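Resetting the arm's home pose in the Cilen simulator

Do this after any base change – the saved joint offsets do not carry over.

1. Stop the run and clear the gripper.
2. Open the joint table and set the step limit to 5.
3. Jog the elbow first, then the wrist, until the upper link folds back over the base.
4. Save the pose as home.

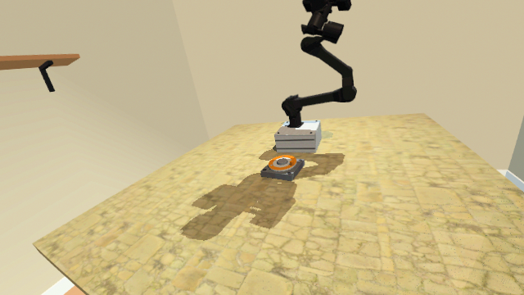
Restart and send the arm home twice. If the elbow value differs between runs, repeat step 3.

Related
Replacing a base model
Gripper offsets in Zalano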